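Workplace Talk > Food service and catering > Robot arm going in at our kitchen, should I be worried?

pantrygirl_SK
Posted 2025-11-14

Long post, sorry. I work in the staff kitchen at Akex, the Hellville site. We do breakfast and lunch for the plant, 600 meals on a normal day, and there's a smaller pantry kitchen upstairs for the office floors where I do most of my hours. Plating, restocking, wiping down, putting away. In October we were called into the lunchroom and told the upstairs pantry is getting an arm on the counter from an outfit called Nellel. It's supposed to handle "light put-away and plating support". Nobody's losing their job, we were told, and there was a slide with the word "freed" on it a lot.

What I can't get out of anyone is freed to do what. My hours are the pantry. If the pantry does itself, what am I rostered for?

Has anyone here had one of these go in? Not the big factory ones, I mean in a kitchen with people in it.

dishpit_dave
We had one for portioning at my last place. It was fine when the bins were full and in the right spot, so we had a person whose job was keeping the bins full and in the right spot. Same person who used to do the portioning. Her pay stayed where it was and she got a lot less chatty.

Get whatever they've promised in writing.

overnight_oats
Counterpoint: I've got a bad shoulder from nine years of lifting plates in and out of high cupboards and I'd have hugged a robot. Not every task is worth defending. Putting cups on a shelf 291 times a shift isn't a craft.

pantrygirl_SK
Fair enough about the shoulder. Mine's going too. But I'd like to know the hours are still there before I start hugging anything.

They put the planning pack on the staff page, so I've pulled the kitchen picture out of it. It's a computer rendering, and the layout is close to ours except that our counter has never once looked like that. 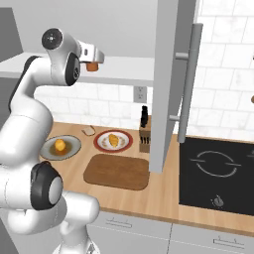
Rendering from the planning pack: arm at the left of the counter, cooktop at the right.

First thing I noticed was the space. The arm is parked at the left end, over the top of a plate with a lemon on it. That left end is where I stand! There's one pastry on a plate. At ten past ten I have four trays of those, a coffee urn and three people from accounts reaching around me for the milk.

dishpit_dave
The cupboard door hanging open over the counter would be my question. In our place that was an instant write-up, someone always cracks their head. Does the arm know to shut it? Does it know if I've opened it?

mk_controls
I do commissioning work for a living (different industry, not Nellel, never met them) and I think people are being a bit rough on a rendering. Sims are how you work out reach and collisions before you bolt anything down. You start with a tidy counter and then you add mess. I'd be more worried if they hadn't done one.

pantrygirl_SK
Sure, but that was the only picture in the pack. If there's a messy one I haven't seen it. There isn't a person in it either, and there's a person in that kitchen from six in the morning.

mk_controls
Then ask for the one with the person in it. I mean that seriously. Ask for the risk assessment and ask what speed it runs at with staff inside its reach. If they can't hand that over before install, you've got a proper health and safety complaint and not just a bad feeling.

grumpy_in_hellville
I'm in the same building, different floor, so I'll stay vague. The number going around is 2,000 put-aways a week. I asked where it came from and was told it was a target. Then I asked what we do now and they didn't know, because it's never been measured. So in six months somebody will announce it's up on last year, and up from what?

overnight_oats
That's just management, you'd get that with a new dishwasher.

grumpy_in_hellville
A new dishwasher doesn't come with a 30 day "transition roster".

pantrygirl_SK
Wait, what transition roster?

grumpy_in_hellville
Check the back of the pack, after the floor plan. Pantry shifts go to split starts for 30 days "to support learning". I read that as you lot coming in early to tidy the counter so it can find things.

pantrygirl_SK
Just looked. Page 14. Unbelievable. Split starts, and no mention of what happens on day 31.

Torquil Galbraith
Union delegate here, though not for your site, and I post under my own name so take that as you like. Three things I'd ask for in writing: your guaranteed hours after the transition period, who's responsible when it drops or breaks something, and who can hit stop without having to explain themselves afterwards. We got the first two at the Long warehouse. The third took months of arguing and I'd have traded the others for it.

I'm not against the machines. I have yet to see one go in where the saved time went to the people who used to do the work.

overnight_oats
I have, for what it's worth. My sister's hospital kitchen put in automated tray carts and the crew kept their hours and stopped pushing those awful trolleys. It does happen.

Torquil Galbraith
Glad to hear it. Did they have the hours in writing first?

overnight_oats
...yes, I think they did. I'll ask her.

dishpit_dave
Also pantrygirl, start keeping your own tally now. What you put away, what you refill, how many times you stop to help somebody find the oat milk. If they haven't got a before number you can bring one.

pantrygirl_SK
Started this morning on the back of a delivery docket. Meeting's next week, I'm taking Torquil's three and the question about the cupboard door. Will update.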